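Kitchen > Table Basics > Placemats

Reading time: 2 minutes

How I set up a snack spot on one round placemat

I used to own a full set of rectangular mats from Cotden and hardly ever put them all out. Now one round woven mat lives on the table and everything for a snack goes on it. It took me a few tries to get the layout right, so let me save you the fiddling!

Start with a wipe. Crumbs under a woven mat will scratch a painted top (ask me how I know), so I go over the table with a damp cloth, dry it, and then lay the mat flat. If yours curls, leave it under a heavy book overnight.

Next come the bowls. You want two, one deep and one wide and shallow, and they go side by side so each gets half the mat. Mine don't match and I like it that way - pink next to green makes me happy. 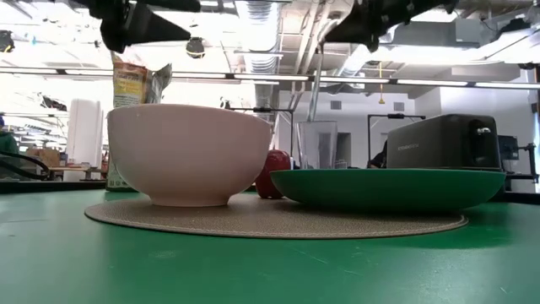 Fruit goes in the gap between them. An apple is perfect because the bowls keep it from rolling off, which a lemon never seems to manage on my table. Cups and snack pouches stand behind, off the mat, where your sleeve won't catch them.

Fold the top of the pouch down or clip it once you've poured. I pour roughly 80 grams into the deep bowl, and that's plenty for 2 people. The shallow one stays free for peels and cores.

Shake the mat out over the sink when you're done and let it air for an hour before it goes back.

We use cookies to improve your visit. Accept | Manage settings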